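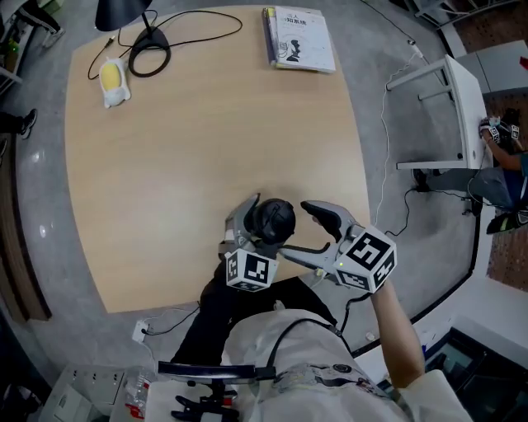 Tulier compares two hand-held grippers before choice for Pullari project

December 19, 2019

The automation workshop Tulier has finished the first part of a comparison between two types of hand-held gripper. The winner will be used next year in the Pullari project, where people show a task with their own hands and a robot arm later learns to repeat it.

Both grippers are made to be held like a tool, one in each hand. On the body of each sits a cube with printed black and white squares, and a camera follows these cubes to know the position and the angle of the gripper in every moment. The older model, from Hollmann, is closed by a lever under the fingers. The newer one, from the small firm Kastum, uses a trigger and has curved finger pads which can be changed without a screwdriver.

In the test each operator had to pick up small things from a table, turn them and put them down again at a marked place. The list had 17 objects, among them a spoon, a tape roll, a sock and a plastic cup. Every operator worked with one model in the morning and with the other after lunch, and the next day in the opposite order. The total was 500 trials for each model.

"We expected a big difference in speed, and it was not there," says Fidel Bravo, who leads the tests at Tulier. "After the first hour people were equally fast with both. The difference came later, when the hand was tired."

According to Bravo, the Kastum model is lighter at the front and the operators could work with it longer before they asked for a pause. It also lost fewer of the round and smooth objects. The Hollmann model was better with flat things such as a card or a coin, where its straight fingers can go under the edge. It was also easier to open and repair, and this counts for a workshop which does its own service.

The cubes gave more work than the grippers. When the operator turns the wrist far to the inside, the arm or the other gripper can come between the cube and the camera, and then the position is lost for a short time. In the first week this happened so often that the team had to throw away a whole afternoon of recordings. Larger cubes helped, but they also knock against each other when the two hands work close together. Bravo says that the final size is not decided yet.

The place of the camera was also changed during the test. At the start it was fixed on a stand beside the table. Later the team moved it to look at the table from above, and the number of lost positions went down. One problem remains with this view -- when the operator bends forward to see a small object better, the head covers part of the work.

The cables were the most frequent complaint in the written comments. Both models send their data by wire, and several operators wrote that the cable pulls at the hand when they reach to the far side of the table. Kastum has told the workshop that a version with battery is planned for July. Hollmann has no such plan at the moment, but offers a thinner and softer cable.

In the second part, which begins after the holidays, the recordings will be given to a robot arm with the same fingers as the hand-held model. Only then will it be possible to say which gripper gives the more useful data. A gripper that is comfortable for a person can still be a bad teacher for the arm, Bravo explains, for example if people use small movements of the fingers that the robot cannot copy.

For this part Tulier wants to collect 2000 new trials with each model. The tasks will be longer than before and will need both hands together, such as opening a box or folding a cloth. The workshop is still looking for 10 more operators, and left-handed people are especially welcome -- there was only one in the first group. Experience with robots is not needed. Training takes one morning, and travel costs inside the town are paid.

Results of the second part will be sent to both makers before they are published on the Pullari project page.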